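Search this book
Enter a word or phrase

Chapter 8
When a Parliament Asks and a Government Declines

Most of us first meet the separation of powers as a diagram, with three tidy boxes joined by arrows, and it is a perfectly good diagram as far as it goes. The trouble begins when somebody in one box writes a letter to somebody in another, asking for papers, and a letter comes back saying no. This chapter is about that second letter, and about the long and often rather bad-tempered business that follows it.

We shall start in Birnamura, a small republic whose constitution fills only a few pages and says almost nothing on the subject. One Friday in February, the clerk to the assembly's inquiry into the Flotari harbour contract sent the cabinet office a request for over 2,000 pages of minutes, drafts and correspondence. The cabinet office sent back 8 of them. With them came a covering note, very politely worded, which explained that ministers must be able to speak freely to one another, and that they would hardly do so if every passing remark might be read aloud in the chamber.

You may feel some sympathy with both sides, and I hope you do, for the chapter will be much duller if you don't. A minister who fears being quoted will soon stop writing anything down, and then there is no record for anyone. A member of the assembly who can't see how public money was spent is left to take the minister's word for it – and taking the minister's word for it is not what voters sent her there to do.
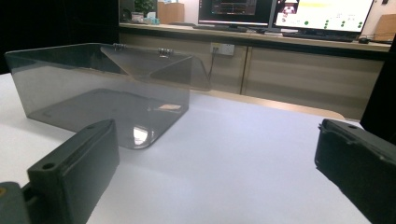
Who decides, in the end, whether the papers must be handed over?
In most systems the courts may be asked to, but they are slow and would often prefer not to, so the greater number of these quarrels are settled by bargaining between the two sides.

The bargaining in Birnamura was led for the assembly by Cosmin Gavrilă, a patient man who had been a schoolmaster in Zanby before he stood for election, and who kept a diary we shall draw on a good deal in section 3. His first offer was that two members from each party should read the papers in a closed room and take no copies away. The cabinet office thought this over for some weeks and came back with a list of conditions nearly as long as the constitution itself. You will find the list at the end of the chapter, and it repays a slow reading with a pencil in your hand.

We shall then turn to the Farahani ruling, in which the republic's highest court at last said something about the matter, though rather less than either side had wanted. The judges accepted that a government may keep some advice private. They also held that the claim has to be made paper by paper, with a reason given each time, and that a single sweeping refusal would not do. Students sometimes come away thinking that the assembly won. Others are quite sure that the government did, and I have marked good essays on both sides.

Before you go on, it would help to look again at the pages on standing orders in chapter 3, particularly if the word "summons" has gone a little hazy. We shall use it often, and always in the strict sense given there.

Last updated: February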